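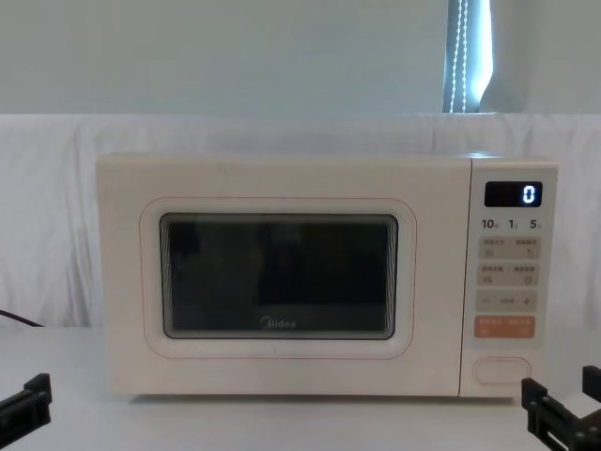
The microwave in the hut kitchen

Bamurholm marine flotation stretcher – my review after one season
Aug 11, 2020

I help out with a seal and porpoise rescue group near Telbridge, and last December we finally replaced our old tarp-and-broom-handles setup with the Bamurholm. Best thing we've bought in years! It's a heavy mesh sling with two foam side tubes, so you can float a porpoise in the shallows while the vet (Veronika, in our case) gets a look at it.

We've had it out on 4 callouts now. The handles are wide enough to hold in thick gloves, and the mesh drains fast, so you're not lugging half the bay up the beach with you. Csenge and I carried a young seal over wet rocks in it and my back was fine the next day – that never happened with the tarp.
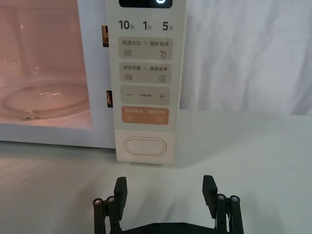

What I didn't like

The buckles. Sand gets in and they jam, and you do not want to be fighting a buckle with a grumpy seal a foot from your face. Rozália rinses them in a bucket after every trip and that mostly sorts it out. The carry bag is also way too small. I have never once gotten the thing back in on the first try.

We looked at the Jarnberg too, but it's heavier and the side tubes felt flimsy to me. I'd buy the Bamurholm again, and I'd order spare buckles with it.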